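제목: Re: Re: [말놀이] 모임 지문집 2판, 맞춤법이랑 표기 문제

늦은 답장 죄송합니다. 마감이 겹쳐서 이제야 봤어요. 급하게 쓰니까 오타 있어도 그냥 읽어주세요.

2019년 5월 22일, 편집 담당 님이 쓰신 글:
> 2판 원고 취합하고 있습니다. 정해야 할 게 몇 개 있어요.
> 첫째, 외래어 표기. 1판에서는 글쓴이마다 달라서 항의 메일을 꽤 받았습니다.
> 둘째, 끝말잇기 장에서 두음법칙을 허용할지 말지. 지금 원고는 앞쪽은
> 허용, 뒤쪽은 불허로 되어 있어서 읽는 사람이 헷갈립니다.
> 셋째, 십자말풀이 힌트의 말투. "~하는 것"으로 끝낼지 명사로 끝낼지.
> 넷째, 표제어 1066개 중에 142개가 표준국어대사전에 없습니다.
> 빼자는 분도 있고 두자는 분도 있는데 의견 주세요.
> 인쇄는 Peda 쪽에 맡기는 걸로 거의 굳었습니다. 견적은 따로 돌릴게요.

순서대로 답합니다.

외래어 표기. 저는 그냥 국립국어원 표기법 따라가자는 쪽입니다. 예외 두기 시작하면 끝이 없어요. 1판 때도 "이미 굳어진 말은 그대로 쓴다"고 해놓고 뭐가 굳어진 말인지로 두 주를 싸웠잖아요. 초콜렛이냐 초콜릿이냐, 메세지냐 메시지냐. 저는 그때 메세지 편이었는데 이번엔 포기합니다. 다만 고유명사는 원어 병기해 주세요. Mthembu 같은 건 한글로만 적어놓으면 나중에 색인에서 못 찾아요. 음템부인지 므템부인지도 아직 안 정했고.

두음법칙. 허용이요. 무조건 허용. 불허로 하면 '력'이나 '륨'으로 끝나는 순간 판이 죽어버려서 초등학생이랑은 할 수가 없습니다. 대신 한 방향만. 그러니까 '력'을 '역'으로 받는 건 되고, '역'을 '력'으로 받는 건 안 되고. 이거 규칙 설명에 예를 꼭 넣어야 해요. 지금 원고에 있는 설명은 저도 세 번 읽고 이해했습니다. 노력-역사-사진 이런 식으로 짧게 하나면 충분할 듯.

그리고 한 글자 단어 금지는 왜 빠졌죠? 1판에는 있었는데. 실수면 다시 넣어주시고 일부러 뺀 거면 이유를 알려주세요.

십자말풀이 힌트 말투는 명사로 끝내는 게 낫습니다. "비가 올 때 쓰는 것"보다 "비 올 때 쓰는 물건". 칸이 좁아서 글자수도 아껴야 하고요. 그런데 동사나 부사가 답일 때는 이게 안 되니까 그 경우만 "~하다", "~하게"로 맞추면 됩니다. 원고에서 제가 고친 건 파일에 표시해 뒀어요. 15쪽까지만 봤습니다. 나머지는 이번 주 안에.

아 그리고 영어 낱말 놀이 장. 이거 얘기가 본문에는 없던데 누가 맡고 있나요? Nostora 단어집에서 낱말 가져오기로 했던 걸로 기억하는데 허락은 받은 건지. 안 받았으면 지금이라도 메일 보내야 합니다. 답이 느린 곳이에요. 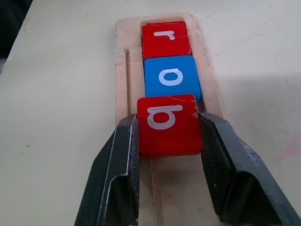
허락이 안 나오면 낱말을 우리가 새로 골라야 하는데, 그러면 저는 세 글자짜리 위주로 갔으면 합니다. 네 글자 넘어가면 파닉스 규칙에서 벗어나는 게 확 늘어서 설명이 길어져요. 애들은 설명 안 읽습니다. 어른도 안 읽고요. 그리고 한글 장이랑 난이도가 너무 차이 나면 안 되니까 두 장을 같은 사람이 한 번은 통으로 읽어봤으면 좋겠습니다.

사전에 없는 142개. 저는 두자는 쪽인데 전부는 아니고요. 나눠야 할 것 같습니다.

사투리는 둡니다. 부추를 정구지라고 하는 집이 있고 솔이라고 하는 집이 있는데 그걸로 이야기가 시작되는 거라서. 지역 표시만 달아주세요.

신조어는 뺐으면. 책 나올 때쯤이면 벌써 낡아 있어요. 1판에 넣은 것들 지금 보면 얼굴이 화끈거립니다.

전문 용어는 애매한데, 우리말샘에 있으면 두고 없으면 빼는 걸로 하면 어떨지. 기준이 하나는 있어야 하니까요.

그냥 오타인 것도 섞여 있습니다!! 목록 쭉 내려보다가 네 개 찾았어요. '희안하다'는 사전에 없는 게 당연하죠. 희한하다입니다. 말놀이 책에 이게 나가면 진짜 큰일나요. '금새'도 있던데 이건 '금세'라는 뜻으로 쓴 거면 틀린 거고, 물건 값이라는 뜻의 '금새'면 사전에 있는 말이라 목록에 올라오면 안 되는 거고. 뜻풀이를 보니 전자인것 같습니다. 누가 한 번 더 훑어주세요.

인쇄는 Peda 찬성. 지난번 Jukville에서 했을 때 종이가 너무 반들거려서 연필로 십자말풀이를 못 채웠다는 얘기 많았어요. 견적보다 종이 샘플부터 받아봅시다. 십자말풀이 쪽만이라도 안 번들거리는 걸로.

판형은 그대로 가는 거 맞죠? 바뀌면 칸 크기를 다시 잡아야 해서 미리 알아야 합니다.

또 하나. 정답을 뒤에 몰아넣지 말고 장 끝마다 넣자는 의견이 전에 나왔었는데 그건 어떻게 됐는지. 저는 뒤에 몰아넣는 게 좋아요. 장 끝에 있으면 자꾸 눈에 들어옴. 거꾸로 인쇄하는 건 반대입니다, 돌려 보다가 책등 다 갈라집니다.

일단 여기까지. 회의 날짜 정해지면 목록으로 한 번 더 뿌려주세요. 저는 저녁이면 다 괜찮고 낮은 안 됩니다.

참 색인은 제가 할게요. 대신 원고 확정되고 나서요. 중간에 표제어 바뀌면 처음부터 다시 해야 되서.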